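Monday, cell 2, capping task. Notes for me and whoever picks up the Millham cell next.

Working out house rules for the two-arm cells before the Farkas people come through. Current sheet is one page and half of it is about the old single arm. Went through it line by line with the cell in use. Parts out today: red caps, the tray, the black base with the pegs. Glove and the turf patch are on the table too.

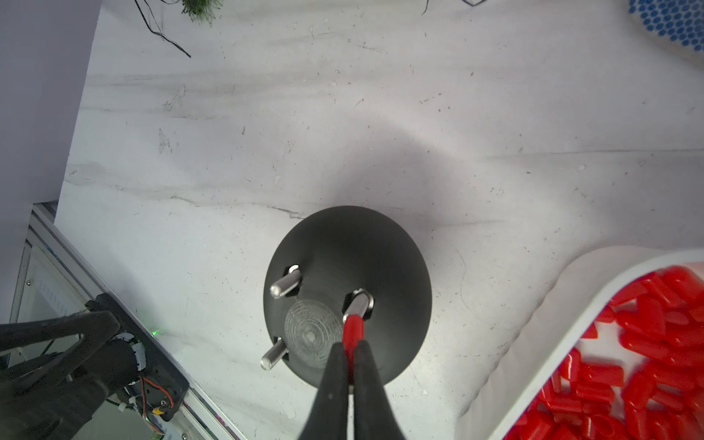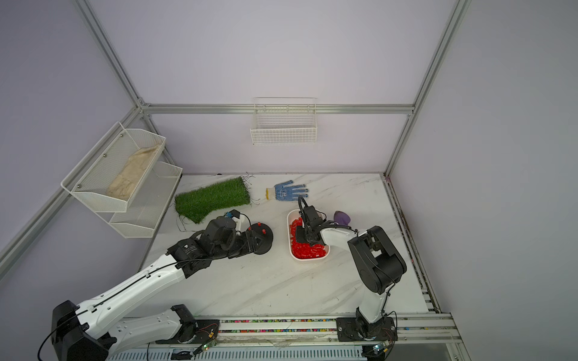
Cell 2, red caps, wrist view then overview.

Where we got to:

1. Who owns the tray. Old sheet says "arms keep to own half". Useless here, the base has to be reachable by both. New wording: one arm in the tray at a time, the other holds outside a keep-out box until the first is clear and has reported it. Box is set at 211 mm from the tray rim. Tried 118, too tight once you allow for the elbow and the cable loops. Leave it at 211 unless someone redoes the sweep test.

2. Cables. Wants its own line in the sheet, it's currently buried under "general". Loops at the wrist to be checked at full reach AND folded, both arms, before first cycle of the day. Not just a glance through the opening. Reach in (power off, see 5) and run a hand along it. Ties snug but not biting.

3. Grip force. Caps are rubber, they squash, and if you squash them they go on crooked. Force limit goes in the task file, not typed in at the console. Latville site got caught out by this in November — someone bumped the limit for a metal part, went home, next shift ran rubber at the same number. 561 caps in the scrap bucket. Rule: task file loads the limit, console override gets written in this book with initials, override cleared at end of shift.

4. Stuff on the table. Argued about this over lunch. Strict version is nothing on the surface that isn't in the task file. I don't think that survives a week, we swap between tasks too much. Compromise: anything left out has to be listed on the run sheet, lie flat or be stable, and sit outside both arms' approach paths. Anything with loose strands or wires gets checked against the approach path seperately. The turf patch has strands trailing out toward the left arm, so it needs either a trim or a move. Putting it down as an action. Baskets on the walls are fine for storage as long as nothing hangs over the lip.

5. Hands in. No change in principle, wording tightened. E-stop is not isolation. Hands in means isolated at the switch, key in your pocket, arms parked or supported. Green lights on the little boards do NOT tell you the arms are safe to touch and the sheet shouldn't suggest they do. Found the phrase "check indicator" in two places, struck both out.

6. Rail channel. Beads and bits in the channel along the front. Add to weekly clean. Vacuum, don't blow it out, compressed air just sends it under the joints. Same for the corners if we're in there anyway.

7. Peg base. Check the pegs are seated before a run, by hand, finger tight then a quarter turn. A peg that rocks looks like a vision fault in the log and you lose a morning. (Ask me how I know.) Also wants a position mark on the table so it goes back in the same spot each time. Grey tape? Marble pattern makes pencil hard to see.

8. Logging. Every stop gets a reason code, even the boring ones. Went back through the log, 1276 cycles since the last rev of the sheet, and way too many stops just say "other". If "other" then a sentence, minimum. Colour codes on the sheet don't match the colour codes in the software either, fix that first.

Not settled:
— whether the keep-out box should be set per task or once for the whole cell. I lean per cell, simpler to check. Mernska lot do it per task and say it's fine, but they only have the one tray size
— reduced speed for the first ten cycles after a gripper change. Everyone agrees, no one agrees on the speed
— who signs the sheet when the shift lead is away

To do:
Trim or shift turf patch
Tape marks for base and tray
Move cable check to its own line
Reprint sheet, bin the laminated copies of the old one (there's one behind the door in the other bay aswell)
Re-run the sweep test at 211 with the left arm fully folded, only did the right one properly

Finished up 4:40. Sheet draft is in the shared folder under Millham, comments on it before it gets laminated please.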